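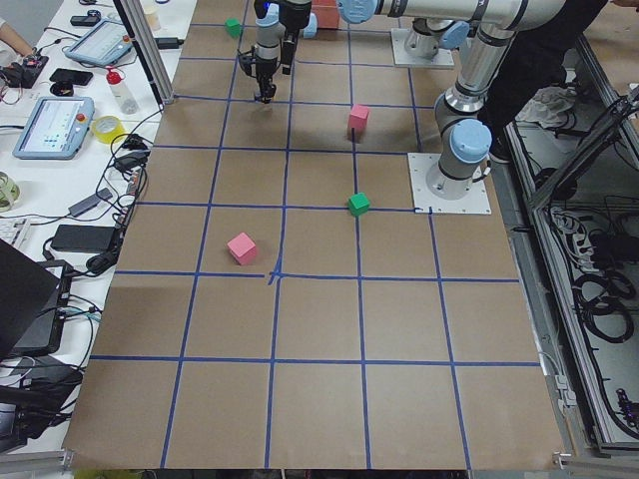 Kraft paper and blue tape, marked off in rectangles.

SEED SWAP — SIGN UP FOR TABLE SPACE BY 2/21/26

OK, quick one this month, I'm behind on everything. Swap is back in the Drinilus Room, same as last time, doors at nine. Park on the Vollero Street side please. The front lot belongs to the dentist and they do tow.

How it works if you're new. Bring seeds, take seeds. No money. You don't have to bring anything to take something, but if you saved more beans than you can plant in one lifetime, bring the beans. Envelopes are fine, jars are fine. Label them!! Name of the plant, year you saved it, and anything odd about it (climbs, sulks in heat, gets huge). Last year we ended up with 50 packets marked "tomato" and nothing else. They did get taken, but come on.

Tables. We had more than 200 people through in December for the bulb sale and it was a squeeze, so table space has to be booked this time. Half table or whole table, your choice. Email or leave a note in the box by the shed. Say which you want and whether you need to be near an outlet. Only 3 spots have outlets so first come.

What we're short on — flowers, mostly. Everybody brings squash. Zinnias, cosmos, calendula, any native stuff you've collected (legally, from your own yard). Also herbs. Also early peas, if anyone has them, becuase the packets from the store were a flop in half the plots last spring.

What we can't take: anything treated, meaning the pink or blue coated seed. Potatoes or garlic from the supermarket. Anything moldy. Invasives, and yes that includes the pretty ones. If you aren't sure, ask Sverre Lindholm at the door, he'll have the list.

Germination test. Worth doing on anything older than a couple of years. Ten seeds, damp paper towel, plastic bag, top of the fridge. Check in a week. Fewer than half sprouted, sow thick or toss them. Write the result on the envelope, people really do look for it. Parsley and carrots take longer, so don't give up on those at day seven.

Sverre is also doing his talk on saving tomato seed at eleven. The fermenting method, so bring questions and maybe not your lunch. Half an hour, goes over every time. Chairs are limited.

Coffee from D'Amico again, plus whatever people bake. Bring your own mug. Lundeo is lending us the big folding tables and they need to be wiped down and stacked by two, so if you can stay for teh last half hour let me know now and I'll stop pestering everyone else.

Leftover seed goes to the school garden and the library drawer. The drawer is at 691 on the catalog count as of this week, which is great, but it's nearly all lettuce.

Plot renewals are a separate thing, form is on the back page. Hose repairs next issue.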